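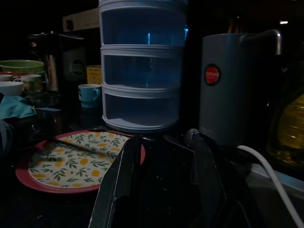
Flat fingers or padded for kitchen work?

knurl_and_burr
Comparing two sets on the same arms: the flat Stirkix plates and the Clomwood pads. Task is plates and stacked containers on a dark glossy counter. Over 104 grasps the plates did better on dinnerware rims, the pads on anything round. Thinking of keeping the plates.

tarmac80
Which controller? Finger shape matters less than people think if your force loop is slow.

knurl_and_burr
Grultadus, same settings for both sets. Head view from the sink station: 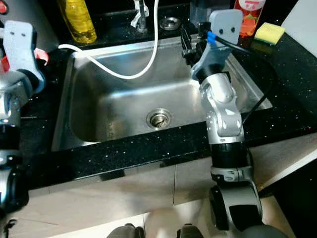 Both arms at the basin, white cable across the back.

oddgear
I'd disagree with keeping the plates. We ran flat fingers until November and they were fine on rims, then useless on a pitcher. Went back to pads.

tarmac80
Pads wear out. Ours were done after 80 hours.

oddgear
Then change them. It's 2 screws.

knurl_and_burr
Pitcher is a fair point. I only tried it by the handle - never by the body.

mid_travel
Different question, how is the wrist camera doing on that steel? The Gökçe depth unit gives me holes all over a brushed basin.

knurl_and_burr
Same problem with mine. I use the head camera for the sink and the wrist one only for the counter. Will run the pitcher by the body with both sets and post the numbers.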